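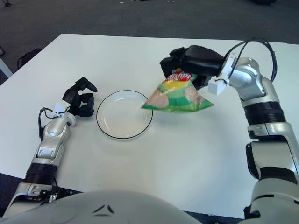

Notes for the talk: How we learn to catch

Slide 1. Title
Say hello, check the clicker, drink some water. The talk starts at 4 pm and they've had a long day, so get them on their feet early.

Slide 2. The door handle
Ask everyone to think of a door they use daily. Your hand starts to shape itself for the handle well before you touch it! Pause. Let people try it in the air.

The point to land: signals from the fingertips take time to reach the brain and come back as a correction. For a quick movement that's too slow, so the brain has to guess ahead. I love this problem and I've loved it since I was a student, so let that show, but keep to two minutes.

Slide 3. Two kinds of guess
Forward guess: if I send this command, where will my arm end up?
Inverse guess: I want my arm there, so what command do I send?
Go slowly. People mix these up (I still do when I'm tired). Use the shower tap story for the second one.

Slide 4. The Lornico study
Our own work at last. 145 people came to the lab in Veltitz and reached for a target while a light sideways force pushed on the hand. Everyone misses at first. After a while the paths straighten out, and then we switch the force off without warning and they miss the other way. That is my favourite graph in the whole talk. Leave it up and stop talking for a moment.

If someone asks about numbers: each person made 572 reaches over two visits. Yes, they got bored. Yes, we gave them biscuits.

Slide 5. Why the miss matters
The miss in the opposite direction tells us something was stored. If people had simply stiffened their arms, taking the force away would hardly have bothered them. Draw the curve with your hand here, it works better than the pointer.

Slide 6. Sleep
The second visit was the next morning for half the group and the same evening for the rest. The morning group started off closer to the target. Be careful! The gap was small and we haven't repeated it yet. Say so before someone in the front row does.

Slide 7. The Gerura model
Skip the equations unless there's a show of hands. In words: a fast learner that picks things up quickly and forgets them quickly, sitting next to a slow one that hangs on. Add the two together and you get the curve from slide 4, bumps and all. We fitted it with the Reddy toolbox, link on the handout.

Slide 8. What we can't explain
5 people never adapted at all. Their eyesight was fine, they could feel the push, and they did the task as asked. We'd love to have them back in December.

Slide 9. Thanks and questions
Leave ten minutes. Likely questions: left-handers (we tested both hands), children (not yet), does it fade (partly, within a week). Repeat each question into the microphone for the people at the back.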